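# Kitchen demos with hand-held grippers: tips from the bench

Last updated in August, mostly by people who had just done it wrong.

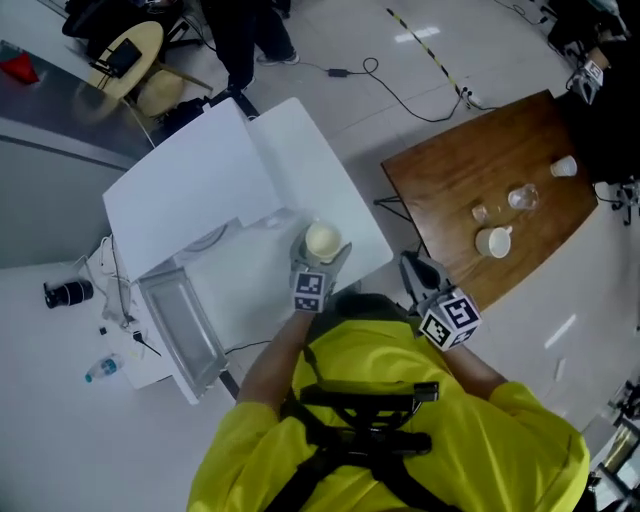 The cup task is where everybody starts, and it looks like the easiest job in the building right up to the moment you've done it for an hour. Pick up a cup, move it, put it down. You have been doing this since you were two. You'll find that with a gripper in each hand you are two again.

## Before you pick anything up

- Practice closing on a rolled-up sock first. Then paper cups. Ceramic is a privilege.
- Do the harness up snug and then bend forward. If anything shifts, tighten it again.
- Keep your fingers and sleeves off the marker cubes. One thumb over a pattern and the tracking decides your left hand has gone to live in the ceiling.
- Walk the route with empty grippers. Cables on the floor have a way of knowing which foot you trust.
- Water bottles get caps. Yes, even if you're about to drink from it.

## Moving cups and glasses

Go slower than feels natural, then a little slower than that. The robot will copy your hurry and leave out your reflexes.

Come in level and grab a cup by the body. Handles are tempting and they swing. For a mug, turn it so the handle points away from the fingers before you record, unless the handle is the task, in which case good luck to you.

Small clear glasses are worse than big ones. Homa Heydari's trick is to nudge the fingers against the glass until it just moves, back off a hair and then close. It sounds fussy. She has broken one glass since spring, and I'm not publishing my figure.

Let go in two stages: touch down, wait a beat, open. If you open while you're still descending, the policy learns to drop things from a small height, and later from a larger one.

Move one cup at a time, even with two hands. Two-cup runs are in the Nirkirine task sheet and they can stay there until you've got 1000 clean singles in the set. (We did not wait. We now have a great many runs labeled "spill, left.")

## Doors

Appliance doors are the part people rush. Hook the edge with one finger of the gripper and pull along the arc the door wants to follow. Pull straight back and you'll drag the whole appliance toward you, which is good exercise and bad data.

Open it all the way. A half-open door drifts, and you'll spend the rest of the run bumping it with your wrist.

Shut it with the back of the gripper, gently. Pieter Buthelezi likes to use a hip. The robot doesn't have a hip.

## Sharing the room

If two people are recording at once, agree on who owns which table before you start. Say "crossing" out loud when you go past somebody. You'll feel silly until the first time two grippers meet over the same mug.

Don't help. If Parviz drops a spoon, let Parviz pick it up with his own grippers. A bare hand swooping in from the side ruins the take, and he needs the practice.

## Keep or toss?

Keep a fumble if you recovered from it smoothly. A missed grab followed by a calm second try is useful. Toss anything where you:

1. changed your mind about the target halfway there
2. stood still for more than 5 seconds thinking about lunch
3. swore at length (there's audio)

Mark it right after the run. By the 9th take they've all melted together and you'll keep the lot out of pity.

## Your arms

Eight runs, then put the grippers down. Shake out your hands and drink something using your ordinary fingers, which will feel like a luxury product. Tired arms make wobbly paths, and Thursday's batch from the Sestetti kitchen has a wobble in it you could set music to - mine, all of it.

Gholamreza keeps the spare finger pads in the drawer under the kettle. Change them when they go shiny.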